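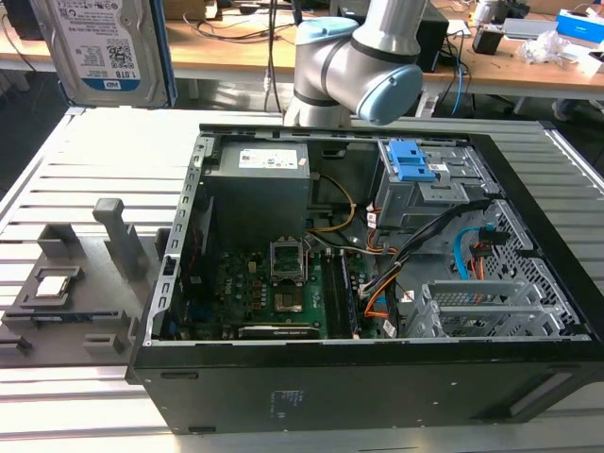 Slide 1. What happens to an office computer after we stop using it

January
By Evangelista, Londeck

Good afternoon, and thank you for staying after lunch. I will speak for twenty minutes and then I will take questions. Please interrupt me if I speak too fast. I know that I do it.

My subject is old desktop computers. The old desktops are more boring than laptops or phones, and they are also the ones we handle worst.

Slide 2. The numbers from Prarkthorpe

Last year the Prarkthorpe offices retired 3,591 desktop computers. Of these, 2,319 went directly to the recycling contractor. The others waited in storage rooms, some of them for a very long time.

(Pause. Let people read the slide.)

I want to be careful. Recycling is a good thing, and our contractor does the work correctly. But a computer which is shredded for its metal cannot be used by a school. The order should be first reuse, then parts, and only after that the metal.

Slide 3. Why do we retire them so early?

I asked this question in every department. The most common answer was the calendar. The warranty ends, the machine goes to the list, and a new one is ordered. In most cases there was no complaint from the person who used it.

The second answer was "it is slow." Here I checked what "slow" means. Very often the machine still had a mechanical hard disk and not enough memory. Both can be changed by a technician on an ordinary table.

(If there is time: the story of the accounting office and the fan full of dust.)

Slide 4. The question of data

This is where most projects like ours stop. A manager hears the word "disk" and says no. I understand this.

Our rule is now written on one page. The disk is removed before the computer leaves the building. Its serial number goes into the register and it stays in the locked cabinet until it is erased or destroyed. The computer travels without a disk, and the receiver puts in a new one.

It costs a little more. But after we had this page, the discussions with the legal department became much shorter.

Slide 5. The Ideo pilot

Ideo is the name of our small reuse program. We set a first target of 2,000 machines, checked and given to schools and community centers. Each machine must run for 72 hours under load before we sign for it. In the beginning we tested only overnight, and we got several back with power supply problems. It was embarrassing for us — the schools were more polite than they needed to be.

What we keep from machines that fail: memory, power supplies, fans, cables, and screws. Please do not laugh about the screws. We have lost whole afternoons looking for the right ones.

Slide 6. What I ask from you

Before your next order, look at the list of machines to be retired and ask which of them have a real fault. Tell us one month before you empty a storage room, and do not remove the labels.

The form and the one-page disk rule are on the Londeck shared drive, in the folder "Ideo."

(Questions. Keep the cost table ready, it is after the last slide.)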